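Mollwood produce corner - progress to the end of April

The tilted wooden bins are in and stocked, mostly with vegetables. Demness promised 600 shoppers for the month. The door count says 447, and I would not lean on even that, as staff walk past the same counter.

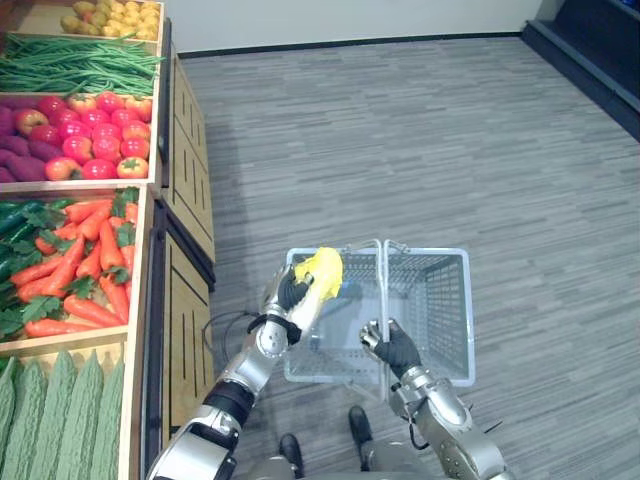

Lanz wants a second stand. I can't support it yet. Waste was logged in only 2 of the 8 weeks, so any claim about spoilage is a guess - theirs or mine. Please hold the next payment until Hostell sends the missing sheets.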